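Projects > Student Reports > Garment Cell Maintenance

Keeping the Folding Cell Alive: Final Report
Khrystyna-Mariia Nazarenko and Leanne Sowerby
Last updated: Dec 5, 2025

We inherited the Stomari cell in August with a one-page manual, half of it a parts list for a different gripper. Our project was to set it up again, keep it running for a semester, and write down what we did so the next pair would have two pages.

The first job was the fingers. They closed crooked, which on a rigid part you might never notice. On cloth, one tip pinches and the other pets. We loosened both mounts, closed the fingers on a steel shim, and tightened the screws a little at a time. This took 3 attempts, and the first 2 made it worse.

Next came the wrist camera. The old calibration put every grasp 20 mm short of the garment, so the cell had been picking up air with great confidence. We redid it using the Vakulenko routine and checked it on a towel before moving on to anything with a hood.
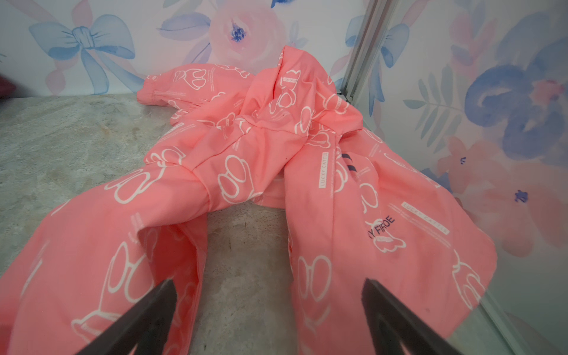 Figure 1. Wrist camera view with the fingers on either side of the gap between the two lower portions of the pink hooded garment.

The garment in Figure 1 became our standard check. It has a hood, an elasticized cuff and a print busy enough to give the segmentation plenty to be wrong about. The wallpaper behind it, with its big flowers and bows, adds more. We kept one rule for the check: if the mask included any wallpaper, we wiped the lens and ran it again before touching the software. Leanne wanted the rule in bold. The template doesn't allow bold.

We logged 76 check runs. Most faults traced back to lint in the finger slides or a cable tie somebody had pulled too tight (Khrystyna-Mariia). Our supervisor, Beryl Yeoman, asked for a root cause analysis of the cable tie. It is in Appendix B and is one sentence long.

Still open: the left slide squeaks.

This site uses cookies to remember your preferences. Accept | Manage settings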